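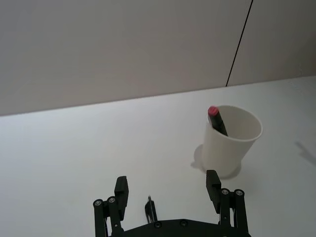
Posted by the crew of Tivano, in Ship's Diary
October – on a mooring, Bruvunard Bay

Well, we're here! Two nights later than planned and with a good deal more salt on everything than I'd like, but Tivano is hanging quietly off a mooring in Bruvunard Bay and I'm sitting below with a mug of tea that stays exactly where I put it. After the last couple of days that feels like luxury.

I left off the last entry in Kapoor, waiting for the alternator belt. It came on the morning bus, it was the wrong size, and the right one came on the next morning's bus. Fitting it took me most of an afternoon because whoever designed this engine bay had arms like a ten-year-old. I skinned three knuckles and dropped the good spanner into the bilge (got it back with the magnet, along with a teaspoon and a hose clip I'd been blaming the other half of the crew for losing). But the thing has charged beautifully ever since, so no more complaints from me about the belt.

We slipped the lines at Kapoor a little before 5 a.m. to catch the last of the ebb out through the channel. I do love leaving in the dark, once I've stopped being nervous about it. The leading lights were easy to pick up and there was only one fishing boat coming the other way, lit up like a fairground. We gave him all the room he wanted and a bit more. By the time it was getting gray in the east we were out past the last buoy with the main up and one reef in, engine ticking over while we made up our minds about the wind.

The forecast had been for a southwesterly, moderate, easing later. What we got was more west than south, which was fine, and it didn't ease later, which was less fine. For the first few hours it was glorious though. Tivano isn't a quick boat but she loves a breeze just behind the beam, and she put her shoulder down and off she went. I hand-steered for the whole of the first watch just for the fun of it. We had a pod of dolphins with us for maybe half an hour, little ones, cutting back and forth under the bow and then gone all at once like somebody had rung a bell.

Lunch was cheese rolls made the night before. I've finally learned that lesson. On our first long trip I had this idea that I'd be down in the galley turning out hot meals underway, and what I turned out was a pan of soup across the chart table and a very green cook. Now it's rolls in a box, apples, the flask, and ginger cookies within reach of the helm.

It was after lunch that things got lumpy. There's a bank that runs out from the headland at Hinov, and with the tide turned against the wind the sea over it stands up short and square. The pilot book says to keep 2 miles off. We kept 2 miles off and I'd suggest to whoever writes the next edition that they make it 3. It wasn't dangerous, just horrible, one of those seas where the boat climbs up, thinks about it, and then falls off the back with a crash that rattles every plate in the locker. The sails slatted in the troughs and filled with a bang on the crests. We put the second reef in, which took two goes because I'd led the line the wrong side of a cleat (my fault, I said sorry, I was forgiven eventually), and after that she was a lot more comfortable.

Somewhere in the middle of all this the forehatch decided to leak. I'd re-bedded it in the spring and was pretty proud of it, too. So when I went forward to find a dry sweater, the whole of the port bunk was wet, including the sweater, the spare sweater and the paperback I was forty pages from the end of. I've got the book propped open in the cockpit now with clothes pegs and I'm hoping the last chapter comes unstuck.

We'd meant to go straight through to Bruvunard, 70 miles all told, and get in after dark. But by late afternoon we were both tired and cold and the thought of picking our way into a strange bay at ten at night was not cheering anyone up. So we bore away and tucked in behind Hinov instead, anchor down in sand in four meters, and the relief when we came into the lee of that headland! The sea just went flat. You could hear the kettle again. We had sausages and a whole can of beans and I was asleep in my oilskin trousers before it was properly dark.

And then we stayed put all the next day as well, because it blew. We watched it going past outside, white all the way to the horizon, and felt very pleased with ourselves for not being in it. I let out more chain, then sat up half the second night checking that the light on the jetty was still in the same place in the window. It was, every time. The anchor was new this season and it cost almost 2000 by the time we'd bought the chain to go with it, and I grumbled about that for weeks. I'd pay it again tomorrow.

We didn't go ashore at Hinov. There's a village, by the look of it one street and a church, and a slip with a couple of small boats pulled up. I'd have liked a walk but the dinghy was lashed down on deck under everything else and with the gusts coming off the hill neither of us fancied the row back. Next time. I spent the day drying things over the engine, splicing a new tail on the topping lift, and losing at cards.

This morning it had blown itself out. There was a big lazy swell left over and just enough wind to keep the sails asleep, and we came the last stretch up to Bruvunard in sunshine with our boots off. It was hard to believe it was the same bit of water. Gannets diving all the way along, and a big old gaff cutter going the other way with tan sails and somebody waving a hat at us from the foredeck. We waved a tea towel back.

Coming into the bay is simple enough if you do what the chart says and hold well over to the north side until the perch is abeam. There's a rock that dries in the middle, and at half tide it doesn't show at all, just a bit of a swirl. We picked up a mooring on the second try – the first time I got the boathook on the pickup buoy and then didn't have the sense to let go when the boat kept moving, so I nearly went in after it. Somebody on the next boat over was very politely looking the other way.

Jobs for tomorrow, so that I can't pretend I forgot: the forehatch has to come off and be done properly this time, the water tank wants filling (I think we're down to the last third and it's starting to taste of tank), and the port jib sheet has a chafed patch where it's been rubbing on the shroud. Also laundry. A lot of laundry.

The plan is to stay three nights and then start looking at the weather for the crossing. I haven't made up my mind about that one yet. I'd like a nice settled spell and a bit of moon, and I expect I'll have to choose between them. For now the bunk is dry enough if I sleep on the starboard side, there's a seal going round and round the boat breathing like an old man, and somebody is frying onions upwind of us. I'm going to go and see what we've got left in the locker.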